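Filed under: Kit & Budgets

Putting the robot budget in one thread as three people have asked me for it. November 2021 prices, all before VAT.

1/ We have one arm on soft fruit handling. The question for April is whether we buy a second or spend the money on the bits round the first. I think the bits.

2/ Spare gripper from Evier: £1695. Fingers are sold separately, £40 a pair, and we should hold two pairs on the shelf. Ebuka Sani wants three. We can't justify three yet.

3/ Stamenov quoted £405 for a year of cover on the arm. Parts only, no call-out. Osagie include call-out but won't say how fast, so I've asked again in writing.

4/ Tables, clamps and poles we already own. Please don't put them on the request form again — Hauwa Amadi has crossed them out twice.

5/ A strawberry and a bowl, which is the job all of this is being costed against:

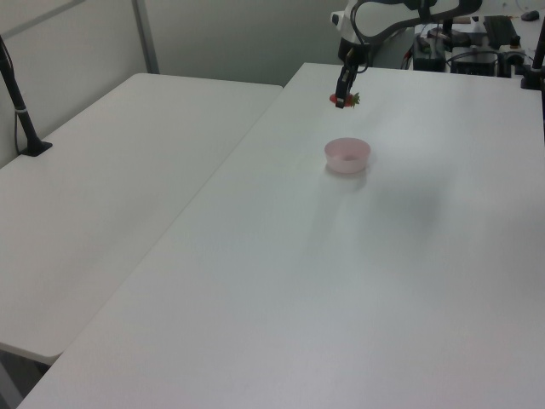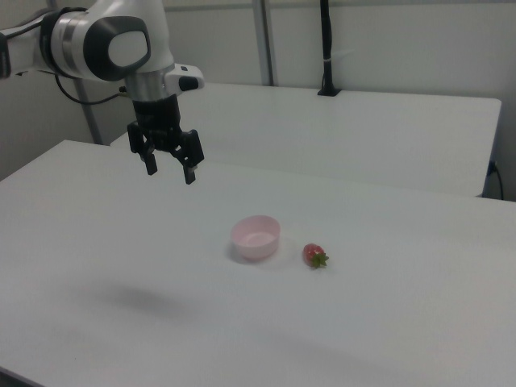 6/ Fruit goes under consumables, same as gloves. It's a small line but it needs its own code or it ends up in the canteen account.

7/ Training is the one I can't pin down. Ulileck run a course but the price depends on how many go. Gwawr Llewellyn and I would be the two. If Arben Dumitrescu wants a place he needs to tell me before the form closes.

8/ Not included: delivery, any change to the electrics, and my time. Last year we forgot delivery and had to take it out of repairs.

9/ Will post the Osagie reply when I get it. If they come in under Stamenov with call-out included I'll switch that line and leave the rest alone.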